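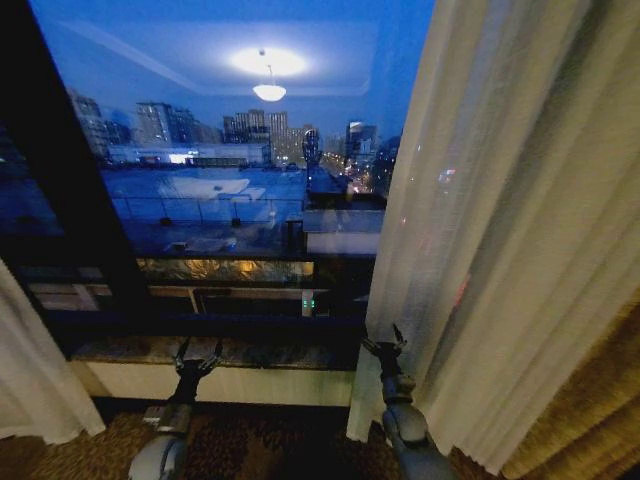
## 4.3 Matching buyer part numbers to catalog items

The part of the project we enjoyed most was also the messiest. Buyers at the Drarnel store seldom type a part number the way the catalog prints it. They leave out dashes, add their own plant code in front, swap the letter O for a zero, or paste a line straight from a ten-year-old purchase order. A standard store search treats most of these as misses, and the buyer picks up the phone. We wanted to see how far a small set of rewrite rules could get us before any learned model was brought in.

We took 1,497 failed searches from the store's log for May and gave each one to two readers, Roald Magnusson and Tipene Sheehan, who worked apart and marked the item they believed the buyer was after. Where they disagreed, they met and settled on one item or marked the search as unclear. Both have worked order desks for hydraulic fittings, and it shows in their notes, which we found a delight to read. Many of the odd prefixes turned out to be old Brelov codes that some shops still stamp on their bins.

The rules themselves are simple. Tudora strips spaces and dashes, folds letters and digits that are often confused, drops known prefixes, and then looks for a catalog number that differs by at most one character. If more than one item fits, the buyer's own order history decides the ranking. There are 12 rules in all, and they run in a fixed order, with the safest first. A rule that fires is logged with the search, so the order desk can see why an item was offered.

**Figure 4.** Off-white sheer curtain with a gray gripper finger in front of it.

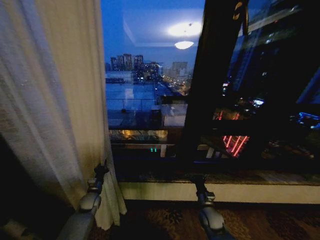 With all rules switched on, Tudora returned the item chosen by the readers in first place for 958 of the failed searches. We had hoped for half! The prefix rule did the most work, and it did so at almost no cost, as very few catalog numbers begin with anything that looks like a plant code. Letter folding came second. It also caused most of the wrong answers, mainly among metric adapters, where a single letter separates two thread types that will not seal against each other. For that family we now show both items side by side and let the buyer choose -- a small change, but the order desk asked for it twice before we listened.

We also ran the rules on 1,000 searches that had already worked under the old Cartwright search, to check for harm. A rewrite is tried only after an exact match fails, so the first result should stay the same, and it did in every case.

The order history step deserves a closer look. It helps repeat buyers a great deal and does nothing for a new account, so the gain reported here would be smaller in a store with many first-time buyers. It can also lock in a mistake: a buyer who once ordered the wrong elbow will be offered that elbow again. Returned items are now left out of the history, though exchanges handled by phone still slip through, and we take up that problem in Section 5.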